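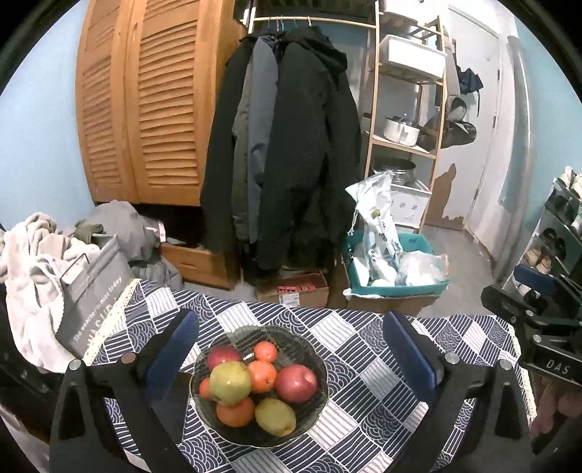
February, 4:40 p.m. Bowl versus cloth, start of the 18-day run

Tadeo Zúñiga is convinced that fruit heaped in a bowl goes off faster than fruit laid out flat. He got this from the Sonda newsletter, which got it from somewhere it doesn't name. I said I'd keep the log if he would agree beforehand on what "goes off" means. We now have a definition of sorts: a soft spot wider than a thumbnail, or any mold at all. Smell doesn't count. Tadeo smells things he expects to smell.

Fruit is from Villalobos, same as last time. Mixed apples and oranges mostly, and a pear that I would have left out. A pear softens on its own schedule and will finish first wherever we put it, and then somebody will say the bowl did it. I'm logging it separately and it stays out of the tally.

I have doubts about the setup too. The glass bowl is a decent choice because you can check the lower fruit from the side without digging. But the apples are in with the oranges, so if an orange goes bad I can't tell whether to blame the pile or the company it keeps. Last run (the one we called Window, with everything on the sill) had the same problem, and we wrote it up as if it hadn't. I reread those pages this morning. They claim a difference between sun and shade on the strength of 2 bad oranges, one of which had a note next to it saying "dropped?"

Weighed the large red apple first: 284 g. Did it again after turning the scale around, same reading, so the scale is at least consistent. I don't trust it beyond that. The Jostadum scale at the other bench would be better but it needs its battery cover back.
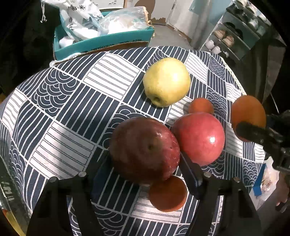 Spacing is the part I'd most like to get right, and we haven't agreed on it. The newsletter says "spread out" and stops there. Does that mean on the same table, or with air all the way around each one? Tadeo says the same table is fine. I think that if the idea is about pressure and trapped damp, then contact has to be ruled out, or we're only testing a shorter pile. By that standard the dark red apple fails straight away, with the pinkish one touching it on one side and an orange tucked against it at the front. I'd want a hand's width between pieces.

The cloth is another question. It's a nice cloth, navy and white with the wave pattern, but a dark print is a poor background for spotting small leaks. A plain white towel would show them sooner. Tadeo thinks I'm inventing problems. Maybe, but he is the one who wants to print the result.

To do before the first check:
- measure the gaps and write them down
- mark each piece on the underside with a pencil dot on a bit of tape
- find the battery cover
- ask Sonda where the claim came from (2nd request)

My guess, written here so I can't change it later: no difference worth mentioning in the apples, and the oranges will depend on how they were handled at the store. Tadeo's guess is that the bowl loses. He wouldn't say by how much.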